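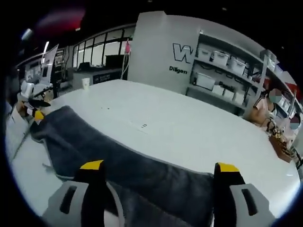 Towel (household)

A towel is a piece of absorbent cloth used for drying, either a person or a thing. I've been writing up household textiles for this site for a good while now, and towels are the entry people write in about more than any other, so I've made this one longer than it was - sorry if you only wanted the washing bit, it's near the end.

Name

The English word came in from Old French, toaille, and it seems to have meant a cloth for washing or wiping from the start. In older household lists you'll find it used for table linen too, which makes them a bit of a headache to read. The related word "towelling" means the cloth itself, sold off the roll. My gran called everything towelling, including her dressing gown!

Types of cloth

Terry is the one most of us picture. It has loops standing up from the ground weave, and those loops give the water far more surface to cling to. The loops are made by keeping one set of warp threads slack while the other is held tight, then beating several weft threads up together so the slack ones buckle. I had this explained to me by Fidel Ulloa, who ran looms at the Allari mill for years, and I only understood it once he'd done it with string on a kitchen chair.

Velour is terry with the loops sheared on one side (softer to touch, slower to dry you). Waffle is woven in little raised squares and is thin, light and quick on the line. Huckaback is the old linen or cotton type with a pebbly feel, and you still see it as glass cloths and guest towels. Microfibre is synthetic, usually polyester and polyamide, with very fine filaments. It's good for cars, hair and camping, though I can't get on with the way it grabs at dry skin.

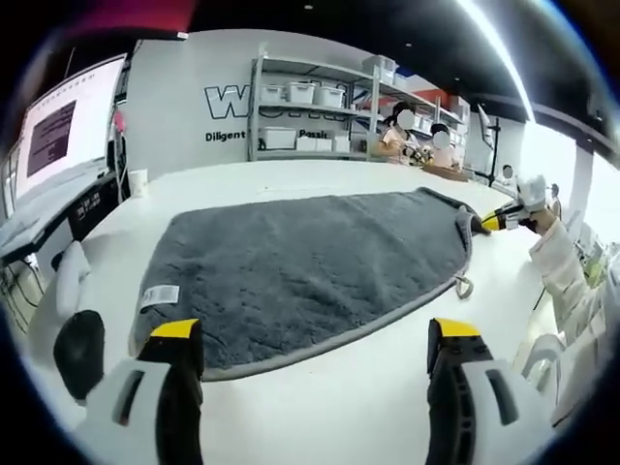

Weight

Towels are sold by weight in grams per square metre, written gsm. A gym towel might be 327 and a decent everyday bath towel 409, and the hotel sort goes well beyond that. Heavier ones hold more water, but they also take an age to dry, and in a damp bathroom that means a smell by the end of the week. I'd go for the middle every time.

History

People dried themselves on flat woven linen for centuries before anybody thought of loops. Looped towels reached Britain from Turkey in the middle of the nineteenth century, and once machines could weave them they went from a luxury to something in every cupboard. The Allari mill started out on sailcloth and switched over when orders dried up. At its busiest it turned out 2,000 towels a week, mostly for the boarding houses at Skukier. The pattern books went to the Nikelberg textile museum, where you can look through them if you write ahead. I went in April and had a lovely afternoon - take a pencil, they won't let you use a pen.

Washing and care

New towels often have a finish on them that stops them soaking anything up, so wash them before you use them. Skip the fabric softener, it coats the fibres. If they've gone stiff, try less powder and a good shake before they go on the line. A pulled loop should be snipped, never tugged, and on terry it won't run.

Wash dark colours on their own for the first 2 goes. I learned that one with a set of white pillowcases.

See also: Bath mat; Flannel; Huckaback; Tea towel; Ung linen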